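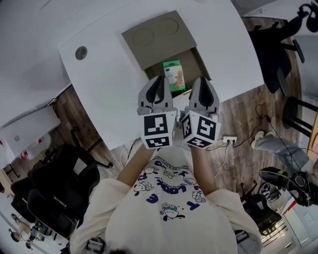 Rimlow Portrait Notes

Rimlow is a collection of short written notes on painted and drawn portraits. Each note covers one work: who sat for it, what it is made with, what the sitter is wearing, how the face and hands are handled, and what is known of how the work came about. The notes are meant for people who build search tools for museum catalogs, and for teachers who want plain text they can hand out.

Current version: 2
Last updated: August 18, 2025

What is in the folder

notes/ holds the text files, one per portrait. File names are the record number and nothing else.
records.csv holds one row per portrait with the fields listed further down.
terms.txt is the word list used for materials and poses.
changes.txt lists edits made between versions.

There are 42 portraits in the full set. Most notes are under 200 words. A few run longer where the history of the work is disputed and both accounts had to be given.

Where the notes come from

The first batch was written for the Zindov reading room, where it was kept as printed sheets next to the works. Those sheets were typed up, checked against the labels on the walls, and corrected. The second batch came from the Ebrahimi collection, which is all works on paper: charcoal, red chalk, pen and wash. The Ebrahimi notes were written fresh for this set and follow the same order of topics, so the two can be mixed.

No reproductions of the portraits are included. Rights to the reproductions stay with the lenders, and requests for them should go to the lender named in the record.

Fields in records.csv

id: record number, never reused.
title: the title used by the lender. Alternate titles go in alt_title, separated by semicolons.
artist: name as the lender gives it. "Unknown" is allowed. "School of" and "after" are kept as part of the value.
date_text: the date as written on the label, including words such as "before" or "late."
date_sort: a single year for sorting. Do not quote this as the date of the work.
medium: one or more words from terms.txt.
pose: bust, half length, three-quarter length, full length, or seated. A seated half length is recorded as seated.
dress: free text. Describes clothing only, with no guess at rank or trade.
inscription: any lettering on the work, copied with its original spelling. Empty if there is none.
source: zindov or ebrahimi.

How the notes were written

Writers worked from the original work whenever it was on view. When it was in storage they used the lender's own file and marked the note with an S on the last line. Remarks about mood or character were allowed, but only in the final paragraph of a note, so that they can be stripped out by anyone who wants the factual part alone. The break before that paragraph is a blank line followed by three hyphens.

Every note was read by a second writer. Where the two disagreed on a pose or a material, the lender's label was followed.

Known problems

The pose field is uneven in the first batch. Several works were trimmed at some point, and the writers did not agree on whether to record the pose as it is now or as it was first painted. Version 2 records it as it is now, but the text of the older notes may still say otherwise.

Two records share the same title. They are different works by the same artist and the record numbers should be used to tell them apart.

Red chalk and sanguine are treated as the same thing in terms.txt. The notes use both words.

Date ranges in the Zindov batch sometimes use a slash and sometimes a hyphen. A script that expects one or the other will miss rows.

The set leans heavily toward head and shoulder portraits of men. It should not be used to draw conclusions about portrait painting in general.

Reading the files

All text is UTF-8 with Unix line endings. The CSV uses commas and double quotes. Some spreadsheet programs will turn date_text into a date of their own choosing on import, so set that column to text first.

The notes can be loaded into Foltivness without changes. Choose "plain folder" as the input type and point it at notes/. The record number in the file name is picked up as the key.

Use and credit

The notes may be copied, changed, and reprinted for any purpose, including in paid work. Please credit "Rimlow Portrait Notes" and give the version number. If you change the wording of a note, say so.

Corrections

Send corrections with the record number, the sentence as it stands, and the sentence as it should be. A label, catalog page, or letter from the lender is enough to support a change. Corrections are gathered and applied together, and the next round is planned for December.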